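The dressing room at Plesosov smelled of liniment and someone's chips. Danuta Nowakowski had laced one boot and was looking at the other as if it owed her money.

"You drop it at the end," said Leszek Śliwiński. "Belt goes to Elżbieta. Big hug, arm in the air, off you go."

"I thought we said March."

"We said March when the tickets were slow."

She had heard about the tickets. Leszek had told everyone 2451 were sold, which was a funny number for a hall that held 2000, and funnier when you peeped round the curtain and saw families putting their coats on the empty seats. He had been giving out figures like that since he bought the ring off Sobczak, and the ring still had Sobczak's name painted underneath.

"And the knee?" she said.

"What about it?"

"You've got me losing to a knee hold. I've told you which knee."

"It'll look real, then."

Tomás Teixeira, who wrestled as the Penari Tiger and had never been able to tell anybody where Penari was, kept his eyes on his sandwich. He had lost to a knee hold himself in the autumn. He'd been promised a rematch as well.

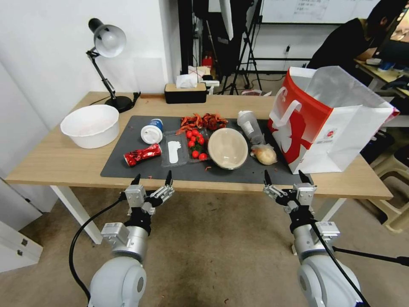
Photo: Shoaib Dhanial

Elżbieta Bednarek came in at half past seven with her hair wet, already in her robe. It was a new robe. Danuta noticed that before anything else, because you don't get a robe like that made in an afternoon.

"He told you, then," Elżbieta said.

"He told me tonight. When did he tell you?"

Elżbieta sat down and did up a strap that was already done up. "He said you'd asked for it. He said you were tired and wanted to go out nicely."

"Did he."

"Didn't you?"

Danuta thought about it. She was tired. She'd been tired for around 5 years, but she had never said so to Leszek, who would have found a way to put it on a poster. Outside they were playing the Ultoneck advert over the speakers again, the one for the back rub, with the crackle in the middle.

"How long have we got out there?"

"Twelve minutes, he said."

"That's what he tells the hall. What did he tell you?"

"Six."

So it was six. Six minutes, the bad knee, a hug. Danuta pulled the second boot on and tied it tighter than she liked.

"Do the left one," she said. "The hold. Do it on the left."

"He said the right."

"I know what he said."

Elżbieta looked at the door, then at the boot. Someone knocked twice and shouted her name, and got it wrong.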